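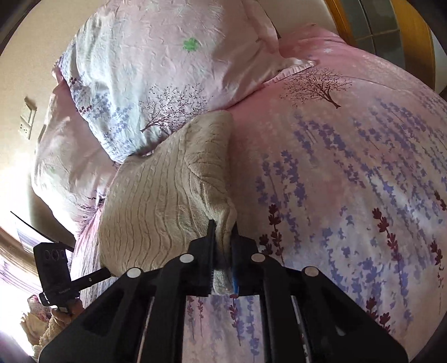 A cream cushion with wavy ridges, on a pink duvet with the printed pillows behind it.

In Praise of the Pillow That Does Nothing

By Despina Kadrić
23 February 2022

Every few months somebody publishes a piece telling us to get rid of our throw pillows. They gather dust, we are told. They cost money, they end up on the floor every night, and then you have to pick them all up again in the morning like a hotel maid in your own house. I read these articles with real interest and then I go and fluff my cushions.

I love a bed with too much on it. I love a ruffle! I love a pillowcase with flowers trailing along the edge, the kind with a four-leaf clover where a designer with better manners would have left a blank. And I especially love the one cushion that doesn't match, the cream or beige one with some texture to it, that goes in front of all that pink and lets your eye rest for a second before it dives back in.

My friend Rok Jurić thinks this is madness. His bed has a gray blanket and a single pillow, and he can make it in the time it takes me to find where my second sham has gone. He says the bedroom is for sleeping and anything you have to move before you can sleep is an obstacle. I have heard this argument many times, usually over dinner, and I will grant him that he is never late for work.

But think about how many hours of the day a bed is simply there, being looked at. In a small apartment it's the biggest thing you own. Mine faces the door, so it is what I see when I come home in December with wet boots and a bag of oranges splitting down the side. I want it to look like somebody was expecting me. A flat gray blanket can be perfectly clean and still look like the bed in a room where you wait for test results.

There is also the matter of touch, which gets left out of the tidy-bedroom articles because you can't photograph it very well. A ridged cushion is lovely to have under your hand while you're on the phone. You run a thumb along one wave and then the next, and before you know it you've listened to your aunt talk about her boiler for a whole half hour and felt quite peaceful about it. Satin is good for this too, though it's colder. Crinkled cotton is best of all in summer, and I refuse to iron it. The creases are the nice part.

I grew up with this, I admit. My grandmother's neighbor in Laruvton, Zdenka Kovačević, was 73 and had a bed so built up with pillows that we children weren't allowed to sit on it, only to admire it from the rug. She put it together every morning from the back forward: the big ones standing against the headboard, the printed ones leaning on those, then a little one in front at a slant. Always a slant. She'd step back, come forward again, and give the corner a tug. I was 6 or 7 and I thought it was the most elegant thing a grown woman could do.

I do it now, and yes, it takes a few minutes. I'm supposed to resent those minutes, but I don't. The coffee is brewing anyway, the window is open, and pulling a duvet straight is a good way to find out how your back is doing. I start with the ruffles and leave the cream cushion for last, across the middle, and I change my mind about the angle nearly every day.

So please, keep your bare mattress and your one good pillow if they make you happy. Rok does, and he sleeps like a stone. I only ask that the rest of us be left alone with our shams and our sprigs of lavender. I have my eye on a bolster, too — dark mauve, with a tassel at each end — and I haven't told him yet.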